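3.2 Where things end up

Most work on shared tables in offices assumes that people clear up after themselves. Our diaries from the Grulusa building suggest a more relaxed view of the matter. Staff at all 15 desks were asked to note, at the end of each working day, anything on the common table that they had put there and meant to take away. The notes were short. Several consisted of the word 'mug'.

We sorted the entries into 2 groups, following the scheme used in our earlier Jinton study. 'Parked' items were left with a clear plan for their return. 'Settled' items had no such plan, or had one that their owner could no longer recall. Fruit gave us the most trouble. An apple put down at lunchtime is plainly parked, but by late afternoon it has taken on the standing of an ornament, and colleagues begin to work round it with some respect.
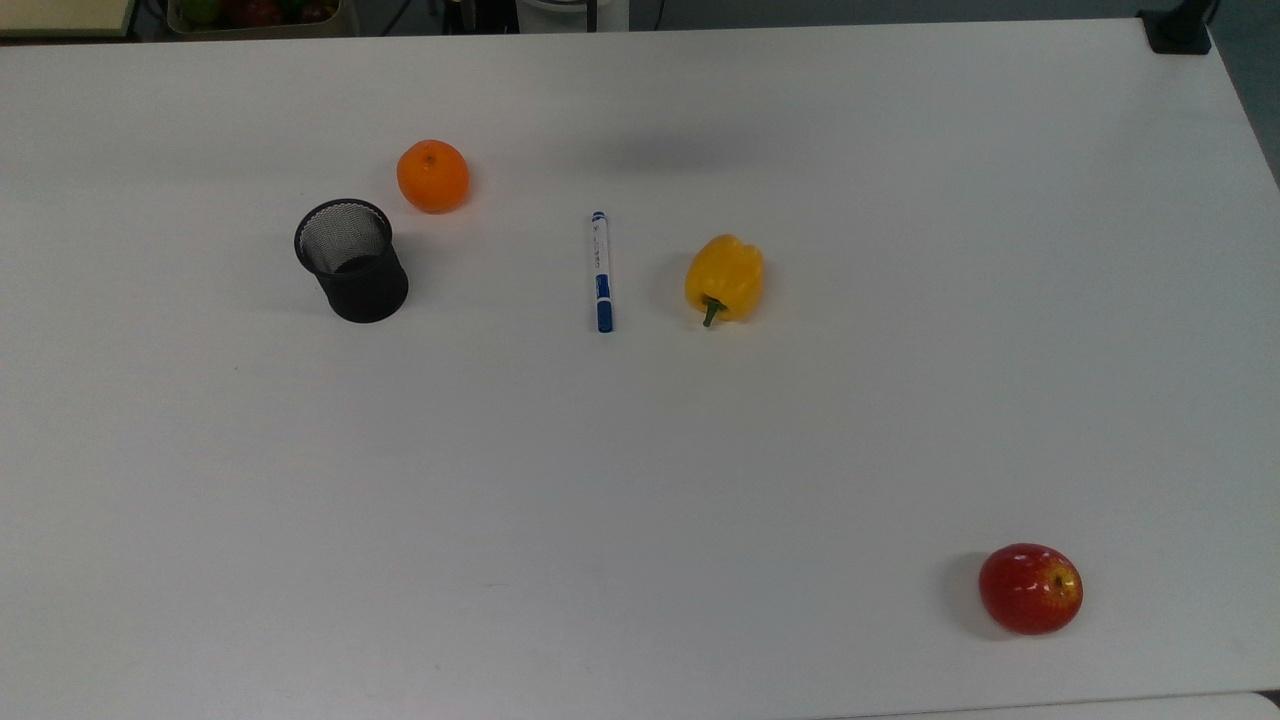

Figure 3. Food and stationery sharing a white tabletop, including an orange, a yellow pepper and a mesh pen holder.

Stationery behaved differently. Pens were rarely claimed by anyone, even by people seen using them, and pen holders were treated as part of the building. When we asked who had brought in a given holder, the usual answer was a former member of staff – often one who had left before the table was bought. We have coded these as 'settled', with a note.

The Gautam site, where the table stood next to the kitchen, produced longer diaries and worse tempers. Entries in June made repeated mention of a lemon. Its owner did not come forward, and the lemon was left out of the totals at the request of the site manager.

Neither group of items was much affected by signs. A printed notice asking staff to keep the table clear was itself recorded as 'settled' in the second week, and is treated as such in Section 4.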